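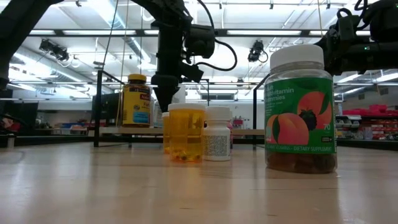 July, bench 2, after lunch

Day whatever of the Dikwood trial. The rep calls it a "household dispensing assistant package," meaning arm software, a grasp library and a support number that goes to Uthai Paisan's cell. We get the loan until the end of the month and then somebody has to say yes or no to the purchase. Myrtle wants a no she can defend. Jonalyn wants a yes. I want the cable routing redone whichever way it goes.

Setup: pill and supplement containers only. Both arms powered, only the middle one doing any picking. Wrist camera on. Speed at 60 percent, because at full speed the thing approaches a prescription bottle like it owes it money.

Notes so far:

Amber bottles. The library has an entry for these and it's decent. Grip closes below the cap, lift is straight, no complaints. Trouble starts when one amber bottle stands behind another. The detector merges them into one wide bottle, plans a grasp for the wide bottle, and opens the fingers accordingly. Sent the logs to Uthai. He wrote back "interesting," which from a vendor is never free.

Gummy jar. Too fat for the stock fingers unless it comes in from the top and takes the lid. Lid grasp held on the ribs, but I don't love carrying a full jar by something designed to come off. Ezekiel says the wide fingers are an add-on at 615. I asked if that was for the pair. He's checking.

Yellow bottle on the raised shelf. Planner treats the shelf as a wall if I leave the default clearance alone. Dropped the clearance and it went up there fine, then parked itself above the shelf and asked for confirmation. The confirmation box is on the monitor across the room. Walked over. Walked back. Steps are good for me.

Small white bottle. Reads the label as "unknown, possibly box." It isn't a box. The brochure claims 1000 household items, so I'd like to know what got in ahead of a white bottle with a white cap.

Recovery after a missed grasp is the best part of the package, and I'll say so in the write-up. It backs off, looks again and retries without flinging anything. The old Bolto stack used to sulk until you rebooted it.

To do:
Rerun the amber pair with a gap of about 2 inches, then close it up a bit at a time.
Ask Uthai whether the merge threshold is exposed anywhere or if that's also an add-on.
Get Myrtle to watch one retry before she writes her paragraph.
Cable on the wrist camera still loops out too far. Tie it down before the next run. A.K.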